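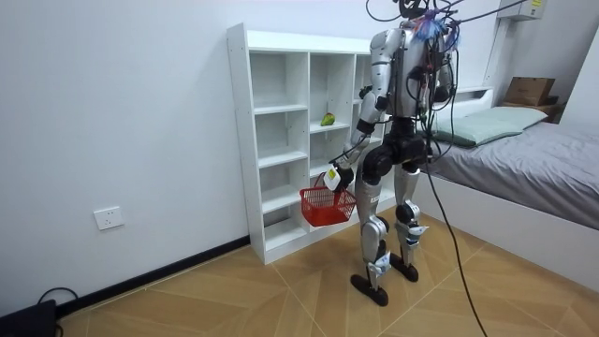 Étagère ouverte et panier rouge, dans une petite chambre aux murs blancs.

J'ai mis 41 ans à comprendre que je ne savais pas ranger. Ma voisine à Plonmont, Nomvula Potgieter, m'a converti aux étagères ouvertes -- plus de portes, plus de cachettes ! Au début, j'ai paniqué (mes piles de magazines, exposées à tous !), puis j'ai donné 33 livres et deux grille-pain. 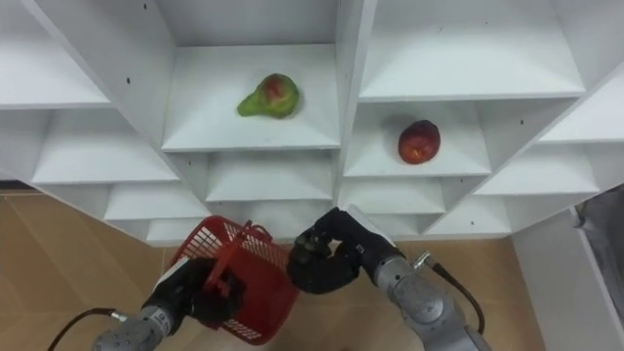
Une poire verte et rose dans sa case.

Depuis, je laisse des cases vides, et ça me repose. Le tiroir à câbles, lui, attendra février.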